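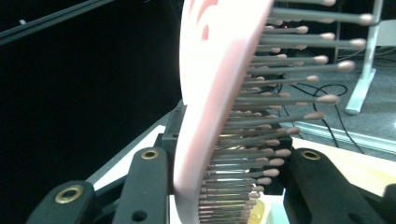
Figure 2. Paddle hairbrush, pink, with gray ball-tipped pins.

4. Breakfast Trade at the Nelbridge Morning Market

4.1 Setting and stall types

The Nelbridge morning market occupies a paved strip between the bus station and the covered hall at Grakside. Trading begins before dawn and ends by 10 a.m., when the strip must be cleared for parking. Cooked food is sold on the station side, fresh produce on the hall side, and dry and household goods in the short cross-lane that joins them. This arrangement is not set down in the market rules. It was described to us by the older vendors as a habit that followed the position of the two water taps, both of which are on the station side.

We use the term "breakfast stall" for any stall that sells food cooked or assembled on the spot and meant to be eaten within the hour. The term covers fixed stalls with a gas ring, wheeled carts, and the folding tables from which filled flatbreads are sold out of insulated boxes. It leaves out the bakery counter inside the hall, which pays a different rent and keeps different hours. Two tea sellers who walk the strip with flasks were also left out. They have no fixed place, and the market office does not license them.

Vendor interviews were held in May, after the end of trading. A total of 30 vendors agreed to take part. Customer interviews were shorter and took place in the line or at the standing tables, with 100 customers answering all of the questions. Priya Tran carried out the vendor interviews and coded the answers. Interviews in which the vendor was called away and did not return were not used.

4.2 What is sold, and when

The breakfast menu at Nelbridge is narrow. Most stalls sell one main item, and the vendor is often known by the name of that item. Rice porridge, egg flatbread, and fried dough are the three mainstays. Steamed corn and sweet potato appear late in the morning, when the porridge sellers have begun to run out and customers are more likely to be shoppers than commuters.

The shift from commuters to shoppers is the main event of the trading day. Before the shift, customers order without speaking, or with a single word, and pay with the exact amount. After it, they ask about fillings, change their minds, and bring children. Several vendors told us that they put out different food for the two groups even when the item carries the same name. One flatbread vendor described her early bread as "thin, because they are walking" and her later bread as thick enough to share. She charges the same price for both and did not regard this as a matter that needed explaining.

Porridge follows a different course. It thickens as the morning goes on, and vendors differ in whether they thin it with hot water. Those nearest the taps do so freely. Those at the far end tend to let it thicken and sell the last of it to a small group of regular customers who prefer it that way. We had expected the thick porridge to be sold at a lower price, as is the practice in the evening market, but found no case of this.

4.3 Price and the posted sign

Posted prices are required under the market rules, and every stall has a sign. The signs are less useful than they appear. Of the customers interviewed, 81 said that they had not looked at a sign that morning. Most gave familiarity as the reason. Some said that the sign could not be read from the line, which our own visits confirmed for the wheeled carts, where the sign hangs below the serving shelf.

Prices at Nelbridge have changed rarely in recent years, and vendors tend to change them together. A change in the cost of cooking gas is the usual cause. No vendor would say who moves first. The Koller family, who run stalls at both ends of the strip, were named by others as the people to watch, although the family themselves pointed to the hall bakery. Vendors who do not wish to raise a posted price may cut the portion or leave out a garnish. Scallions were the item most often mentioned in this respect, followed by crushed peanuts.

A trial of card payment was made with the Vistico reader, which the market office supplied to seven stalls. Vendors kept the readers but used them little before the shift to shoppers. Their main complaint was the time taken while a line waited. A second complaint, raised only by the porridge sellers, was steam on the screen. Cash remained the normal form of payment in both parts of the morning.

4.4 Lines and standing tables

Customers choose a stall partly by its line, but not in the way that is often assumed for evening street food. A long line at night was described as a sign of good cooking. A long line at breakfast was described as a risk of missing the bus. Early customers will leave a preferred vendor for a neighbor selling the same item, and will return the next morning without any sense of having been disloyal. Vendors accept this. Some send customers on to a neighbor when a fresh batch is still in the pan.

The standing tables are shared, and their upkeep is a frequent source of dispute. They belong to the market office, but the stalls closest to them gain the most from them and are expected by others to wipe them down. The fried dough sellers object that their food is carried away in paper and that the mess comes from the porridge bowls. At the time of our visits, the matter had been raised with the office and no decision had been given – the tables were being wiped by whichever vendor first ran out of food to sell. Section 5 takes up the same question for the evening market, where seating is owned by the stalls.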